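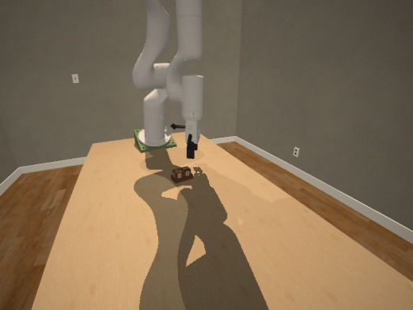 Collecting demonstrations for the block-lift task

These steps cover recording examples in the Stilach simulator for training a pick-up policy. You need a working install and a teleoperation device. Kojo Owusu wrote the original checklist; Reet Lūse updated it in May.

1. Start a new session and load the single-block task. Name the session after yourself and the task.

2. Turn on randomization for block position and rotation. Leave the arm's start pose fixed for the first 12 episodes, then let it vary.

3. Press record before you move. Bring the gripper over the block, line the fingers up with two opposite sides, and lower it slowly.

Check the approach from a second view before closing the fingers. A gripper that looks centered from the front can be well off to one side — shadows on the tabletop don't help much with judging this.

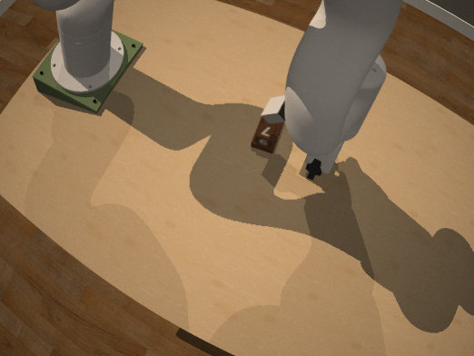
Second view, with the gripper low over the table and clear of the block.

4. Close the fingers, wait a moment, then lift straight up. Stop recording once the block is steady.

5. Mark the episode as success or failure. Don't delete failures. They go in a separate folder and are used to train the success detector.

6. Replay every episode at normal speed before export. Throw out any with long pauses or a frozen view.

Our first usable set had 287 episodes. The current one has 495, recorded by 4 operators.

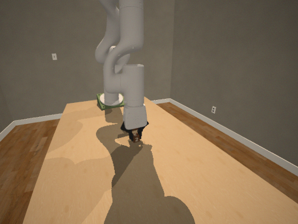 Can I mix episodes from different operators in one training set?
Mix them freely, but keep the operator name in each episode's metadata so you can filter later.

Export to the Kyei folder when the session is done. Questions about file formats go to Mariama Ofori.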